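Culture | People | Long reads

The man who translates menus

By Lizeth Rivadeneyra
February

Nilton Cuervo orders the soup, then reads the menu again with the face of a man checking a parking fine. "Pan-fried in its own opinion," he says, and puts it down. He made that one up. He says the real ones are worse.

Cuervo has spent 28 years translating menus for restaurants that would prefer not to pay for it. He works from the upper floor of a house in Stikley, above a shop selling lampshades, and takes most of his calls on the stairs, where the signal is. We meet in Pandero, a café in Jodthorpe whose own menu he once corrected for a free lunch. They have since put the mistakes back.

"The owner liked them," he says. "He told me people take pictures of 'chicken in a bad mood'. I said it should be 'spicy chicken'. He said, who is going to photograph spicy chicken? I had no answer to that. I ate my lunch."

He came to the trade sideways. He had hoped to translate novels, and did translate one, a Norwegian family saga by a writer called Nygård, which sold 145 copies. "My mother bought 3 of them, so you can take those off," he says. A cousin with a seafood place then asked him to look over a list of fish, and he has been looking over lists of fish ever since.

Fish, he says, are the hardest. The same one can have four names along a single stretch of coast, and each village will tell you the next one is wrong. "I once spent a whole afternoon on the telephone about a bream. At the end of it the chef told me he'd taken it off the menu in the spring."

What does he charge? He looks out of the window for a while. "By the dish. A bread basket is a dish. They always argue about the bread basket." A long menu runs to more than 50 dishes, and the desserts go quickly, as every restaurant has the same six and believes it invented two of them.

He isn't against the translation programs his clients now use before they ring him. They bring him a good deal of work. "It used to be that the nephew did it, the one who had been to Dublin. The computer is a bit better than the nephew. It's more polite, too, when you correct it." He does miss the nephews' adjectives.

I ask whether he ever went back to novels. There is a second Nygård, he says, in a drawer, about two-thirds done. He stopped at a dinner party in chapter eleven. The guests sit down, the food comes out, and the author describes every plate.

"I thought, no. Not without the dish rate."

The soup arrives. It is listed as "soup of the yesterday". He tastes it, adds salt, and says the translation may be sound after all.
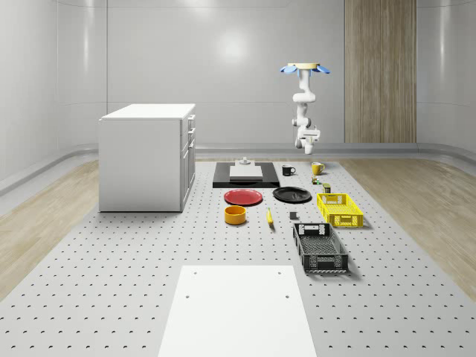
A robot arm over a perforated grey platform, in a computer-rendered room.

Contact us | © Jodthorpe Review | Back to top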